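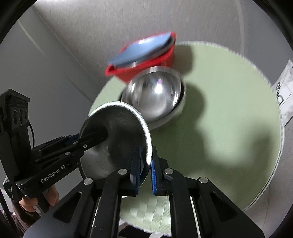
図2　淡い緑色の円形マット上に置かれた金属製ボウルと二つのグリッパ

4.2　練習中断後の再開過程に関する分析

本節では、初めてフルマラソンに臨む市民ランナーが、疾病または生活環境の変化により練習を中断した後、どのような経過で走行習慣を回復するかを検討する。分析対象は、ストアヴィル(Stirville)地区の走友会に登録する成人107名のうち、調査期間中に連続7日以上の中断を1回以上経験し、かつ練習日誌の提出に同意した者である。日誌の総記載件数は1,941件であり、走行距離、主観的運動強度、睡眠時間および自由記述欄から構成される。記録の入力には練習記録システムDramumを用いた。

中断の理由は、呼吸器症状を伴う感染症、下肢の疼痛、転職や転居に伴う生活時間の変化に大別された。ただし、これらは単独で生じるとは限らない。自由記述欄には、新しい職場での勤務開始と発熱が重なり、解熱後も通勤時間の延長によって早朝の走行を再開できなかったとする記載が複数認められた。したがって、本研究では中断理由を排他的な分類とせず、同一期間に対する複数の符号付与を認めた。符号化は2名の評定者が独立に行い、判定が一致しない記載については協議により決定した。

再開の定義については、先行する議論に若干の混乱がみられる。中断後最初の走行日をもって再開とみなす立場では、一度走った後に再び長期の休止に入る事例が過大に評価される。リャノス(Ulises Llanos)は、走行頻度が中断前の水準に近づき、その状態が維持された時点を再開とすべきであると主張した。本研究もこの考え方に従い、中断前4週間の平均週間走行回数を基準値として、その半数以上の走行が3週続いた場合に、その最初の週を再開週とした。走行距離を基準としなかったのは、大会前の距離走の有無によって個人内の変動が大きくなるためである。

日誌の記述を時系列に沿って検討したところ、再開週に先立ち、歩行または短時間の緩走を記録する時期が多くの対象者に認められた。この時期の自由記述には、咳の残存や息切れに対する懸念とともに、予定していた大会への出場を見送るか否かの迷いが繰り返し現れる。特に2月に中断した対象者では、春季の大会までの残り週数に言及する記載が目立ち、当初の練習計画をそのまま圧縮して実施しようとする傾向がみられた。一方、スカダルソープ(Skadulthorpe)支部の対象者は、日曜の合同練習に歩行で参加することが慣行として認められており、計画の修正を早い段階で日誌に記載していた。

合同練習への参加と再開週との関係を解釈する際には、症状の軽い者ほど参加しやすいという選択の影響を考慮する必要がある。本調査では症状の程度を自己申告に依拠しており、医師による評価を得ていない。また、日誌の提出自体が途絶えた期間については、走行しなかったのか、走行したものの記録しなかったのかを区別できない。この問題に対処するため、提出の途絶えた対象者には事後に聞き取りを行ったが、記憶に基づく回答を日誌と同等に扱うことは適切でないと判断し、主分析からは除外した。

以上の制約を踏まえ、次節ではシュテファネツ(Štefanec)尺度による練習継続意欲の得点を用い、中断前後の変化を個人別に示す。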